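Girkum terry towel and cloth set - review
Irena Tokarz

The Girkum set sells as one white towel plus colored cloths. Stated weight for the towel is 500 g per square meter; mine measured 16 g under that after the first wash. Pile is thick and looped. The hem is a flatter band and turns square at the corner, so edges line up when folding.

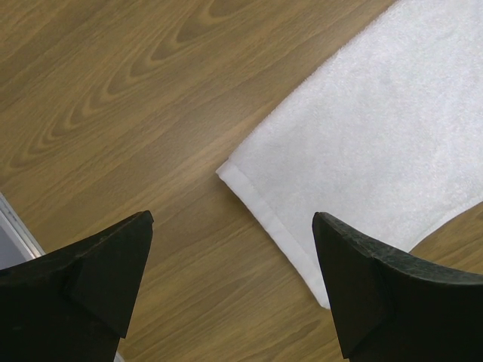 White terry towel, hem and corner

Absorbency is good from the second wash on. Drying is slow - a full night on the rail. Lint was heavy in wash one, light by wash three.

The cloths are thinner and roll tightly. Six fit a shallow tray in two columns with no slack, and each color can be picked out without unrolling the rest.
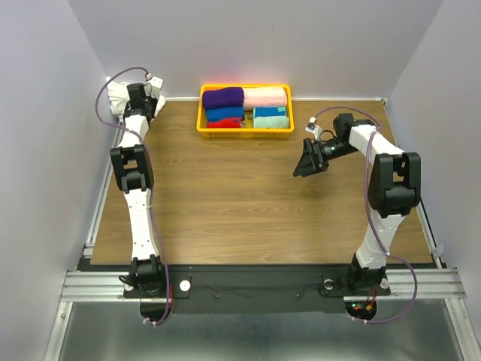

Rolled cloths, yellow tray, two columns of three

The red bled slightly at 40 degrees. Wash it separately. Rating: 4 of 5, one point off for drying time.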